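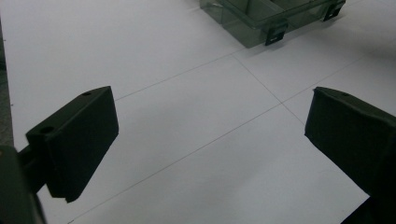 A white table with thin gray lines across it.

I skipped my own advice in December and I paid for it, so let me tell you about the phone thing.

Some of you know I run the evening drop-in for first-years with Hélder Vieira, up on the second floor at Tedaneck. We talk about sleep a lot. We talk about it so much that Hélder has a little speech ready (it has a bit in it about his grandmother's goats, ask him). And every time, I sit there nodding, and then I go home and answer group project messages in bed until my eyes hurt.

The project was for Hélder's friend's course, which I'm auditing, and the group lived entirely on Zullora. If you haven't used it, it's one of those chat apps where every class gets its own channel and then every channel grows six more channels. I woke up one morning and had 92 unread messages. 92! I scrolled through the whole pile with my coffee going cold and I think the only thing I needed to know was that the meeting had moved to a different room. The rest was people being nervous at each other at two in the morning, and I was one of them.

What bothered me was how my body took it. I'd see the little number on the screen and my shoulders would go right up, before I had read a single word. I was snapping at my roommate over dishes. I forgot my sister's birthday call. I told myself it was finals and everybody feels like that, and sure, lots of people do, but I'd felt like that since the middle of the term.

So I tried something small. For 12 nights I left my phone in the kitchen after 10 p.m. and set a plain alarm clock next to my bed. The first 3 nights were awful, I'm not going to dress it up. I lay there composing replies in my head. I got up once to "check the stove." On the fourth night I read half a mystery novel and fell asleep with the lamp on, and after that it got easier, though I did cheat one time when my mom was traveling and I wanted to know she'd landed.

I also told the group. That was the part I dreaded most! I typed something like, "Hey, I'm offline after ten, if it's urgent please call," and I sat there waiting for somebody to be annoyed. Two people put a thumbs up on it. Another one wrote back that she was going to do the same. Not one phone call came in, by the way.

I'm still stressed, and I don't want anybody thinking an alarm clock fixed my life. I had a couple of really low days after grades came out, and those had nothing to do with my phone. I went and talked to someone at the counseling office, which I'd been putting off because I figured other students needed the slot more. The woman at the desk told me she hears that all the time and to please just book it. So if you've been thinking the same thing, please just book it.

A few things for this month, while I have you. The drop-in is back, same room, from six until whenever we run out of tea. Hélder is bringing the card games again and wants a rematch with whoever beat him last time (he says he was tired). If you'd like to try the phone-in-the-kitchen thing with a partner, write to me and I'll match you up with someone. You text each other one good night message at ten and then you're both done. We have a few spare alarm clocks from the lost and found you can borrow, too. One of them is extremely loud and I'd keep that one for the heavy sleepers.

And if you're on a group project that never goes quiet, try asking for one pinned message a day with the stuff people really need. My group does it now and I read it over breakfast.

See you upstairs,
Inês Barros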